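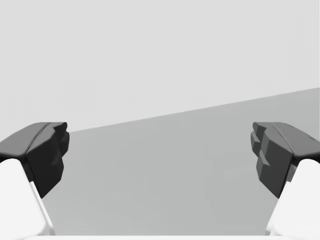
Why does bread dough need to rest before it is shaped?

Resting lets the gluten relax, so the dough stretches when you pull it and stops springing back at you.

That springiness is where we pick up this week, and it is one of my favourite parts of the whole course! Gluten forms when two proteins in wheat flour meet water. They link up into long, tangled strands, and kneading lines those strands up (a bit like combing hair, if you don't mind the comparison). Work the dough hard and the strands tighten. Leave it under a cloth for 10 minutes and it goes soft and willing again. Try it with a small ball of dough at home. The difference is lovely to feel.

Now, water. Bakers give the amount of water as a share of the flour by weight, and the flour always counts as 100 per cent. The Caltau loaf in your recipe booklet is 80 per cent, so 1,000 g of flour takes 800 g of water. It will be sticky. Wet your hands, keep the flour bag shut and carry on – it comes together in the end, and the open, glossy crumb is worth every messy finger.

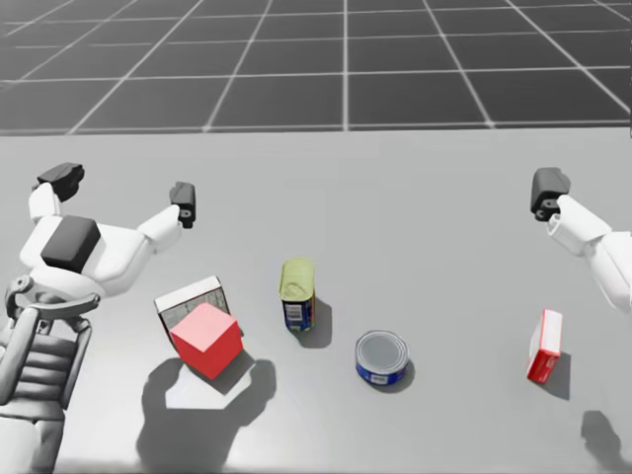

Wetter doughs also ferment faster, so watch the dough as well as the clock. Warm kitchens speed things up again. Press a floured finger into the side: if the dent fills in slowly and leaves a faint mark, shape it. If it bounces straight back, give it longer.

Salt slows yeast down and tightens gluten, and a loaf without it tastes flat. Rye is another story altogether. Its gluten is weak and most of the structure comes from starch and gums, so long kneading does very little for it. We come to rye in session 7, with the Lappalainen sour loaf, and I can't wait.

Before next time: make the Caltau dough once with a rest and once without, bake both, and bring a slice of each to the Vendambridge kitchen. Write down your flour, your water and how warm the room was.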